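Walking to a shrine on foot, first time, two questions

mohit_kashyap
I want to walk the pilgrim road from Doltham to the shrine at Gralbridge in March. It is 60 miles and I have never walked more than a day. Do people still get fed along the way, or should I carry food?
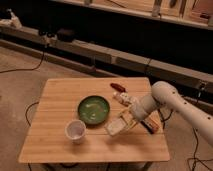 Re: Walking to a shrine on foot

carurent
You get fed. Parish halls and the Sachdeva family's stall put out soup and bread for anyone who comes by. Carry water and something for the last stretch, where there is no stop. Leave Doltham before 6 a.m.
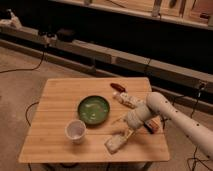 Re: Walking to a shrine on foot

Alcides Mamani
I disagree about the food. I walked it last spring and two of the halls were closed when I got there. The parish newsletter says 1000 people walk each year, but most go in the big group on the feast day. If you go alone, bring your own meals.

Also, the newsletter says the walk goes back to 1326. The oldest record I have found only mentions a chapel.

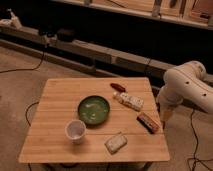 For shoes, wear the pair you already own. I bought new ones and lost a toenail before the river bridge. The bishop's office has a leaflet with the hall hours, so ask for that first.

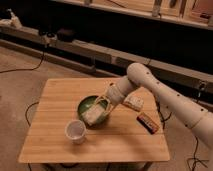 Re: Walking to a shrine on foot

carurent
The 1326 date is for the chapel and the vow together. It was read out at Mass when I was a kid. I'm not going to argue about it again. On the halls, fair enough, call ahead.

mohit_kashyap
Thanks both. I can move my dates, so I will try to go with the group. Does anyone know if they take a collection at the end, or is that done before you set out?

Alcides Mamani
At the end, after the blessing. Cash only.

2 shares | Print this thread | E-mail this thread

Contact the moderators | Copyright Gralbridge Pilgrim Forum | Back to top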